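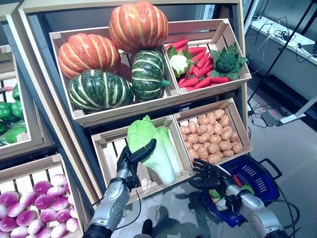

Left hand on the napa cabbage, right hand open over the basket.

Lists > Garnon > Hand maintenance > Thread
2 min read
Print | E-mail this message

From: Viktória Dobos
Date: Dec 13, 2023
Re: Left hand recalibration

Karim Chraibi wrote:
> I suggest we re-zero the left hand every 100 picks and leave the
> right one alone. Sinan ran it that way in November and got 347 picks
> with 6 drops. I'd call the grip problem fixed.

I wouldn't. How many of those 347 were cabbages? The log I have from Sinan doesn't split them out, and potatoes tell us very little about the thumb. On the napa the fingers curl around the leaves and the thumb presses on the front, so if the thumb zero is off by a little you get either a slip or a squeezed cabbage. Re-zeroing hides that for a while. I'd like to know why it drifts.

Before anyone changes the schedule, could Kha please check the tendon tension on the left thumb, cold, and again after 20 minutes of running? Write down both numbers even if they match.

I also don't buy leaving the right hand alone. It has the same joints and the same hours. Fewer complaints may only mean it gets easier work.

And the cable that loops from the right arm toward the floor: is that the final routing? Faizal said it was temporary when we moved the Furnora stand. I want it clipped up before the next long run.

Viktória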